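We use cookies to remember your reading preferences. Manage or accept.
Filed under: Lab Notes / Robot learning
July, by Liesl Gisler

So, the tidy-desk study is finally written up, and I can stop boring everyone at lunch with it (for a week or so, anyway).

The question came from Hala Erraji back when we started Sonska. If you teach a robot by recording people doing a job with hand-held grippers, does it help to have lots of different people, or is it better to have one very practised person doing it again and again? I was firmly in the practised camp. We ended up with 3,887 recordings of small desk jobs, and Reynaldo Ignacio trained two versions of the same model, one on a mixed group of 6 people and one on our single best demonstrator, with the same number of recordings each.
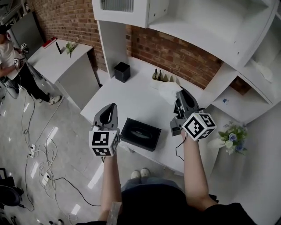
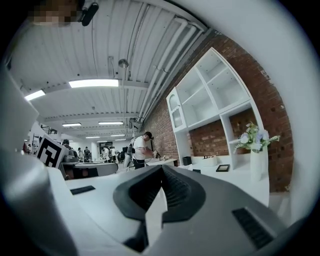

Recording for Sonska: the grippers in use over a desk, and the room from one gripper's own camera.

Well, I lost my bet! Over 400 trials on the arm, the mixed version finished more of the jobs, and the gap was widest when we shifted things to spots it hadn't met before. My hunch is that beginners fumble, then recover, and the model picks up the recovering too. Hala thinks it's mostly down to people's different heights and reaches. We're still arguing.

One grumble: the tracking drops out if you let a marker cube turn away for too long, and we had to bin 4 whole sessions over it. Balthasar Kofler is working on a warning beep.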